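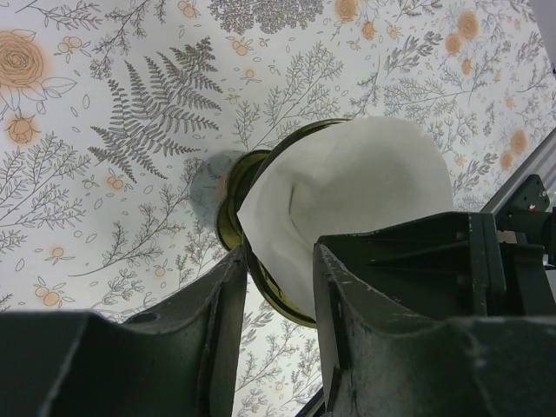
Ticket: Second gripper set and spare fingers, budget question
Opened by: Yaneth Huanca, Flikthorpe site
Assigned to: Oduor Barasa, Sekmont support
Status: Open, waiting on customer
Opened: June 17, 2024

Yaneth Huanca wrote:
Hello all, and thank you for getting back to me so quickly last time, it was a great help. I'm writing because we have to put our equipment list in for September and I'd like to get the gripper line right before I send it upstairs. At the moment we have one arm with one pair of fingers, and we use it for lifting and handing over soft things on a core: paper towel, tissue, that sort of item. The fingers have picked up scratches and some worn patches. They still close when asked, so I'm not reporting a fault as such, but I don't want to find myself in the autumn with one tired pair and nothing in the drawer.

My question is whether I should be asking for 2 spare pairs of the same, or saving up for the softer-faced ones Promine sells. I have a quote from Promine for 148 a pair, which seemed kind, but it doesn't say whether the mounting plate is included – and I've been caught out by a mounting plate before!

Oduor Barasa wrote:
Hello Yaneth, lovely to hear from you again. Scratches on the outside faces don't worry me much. What I'd look at is the inner faces, where they press on the core and on the paper. Run a fingertip down each one with the arm powered off and tell me if you feel a ridge or a dip. If they're smooth, I'd keep them on and simply buy spares.

On the Promine quote, please do ask about the plate before anything else. Your wrist bracket is the older pattern, if I have my notes right, and their fingers may need an adapter. Could you send me the part number stamped on the bracket?

Yaneth Huanca wrote:
I've been down and had a feel. The left one is smooth all the way. The right one has a slight ridge near the tip, hardly anything, but I could find it again with my eyes shut. Njoroge Rweyemamu tried it too and agreed with me, so I don't think I imagined it. I couldn't read the part number without taking the bracket off, and I'd rather do that with Gunvor Granström here, as she fitted it.

Promine have replied, and the plate is extra. They wouldn't give me a price by email, they want a call.

Oduor Barasa wrote:
Thank you both for checking. A small ridge on one side can mark tissue before it bothers anything firmer, so keep an eye on how the sheets look when they come out of the grip. Swap the pair when the spares arrive and keep the old ones for testing.

For the budget, I'd put in two lines. The first is 1000 for spares and fittings, to be spent early. The second is 2000 held back for the softer fingers with plate and fitting time, and you only release it once we know your bracket. Xolani Mathebula on our sales side can put both on one quote if your finance people prefer a single sheet of paper – ours certainly do.

Yaneth Huanca wrote:
Two lines it is, I'll write it up that way. Please could Xolani send the quote to me directly and leave the shared inbox out of it, things do wander off in there. Gunvor is back with us shortly and I'll add the part number here as soon as we have the bracket off.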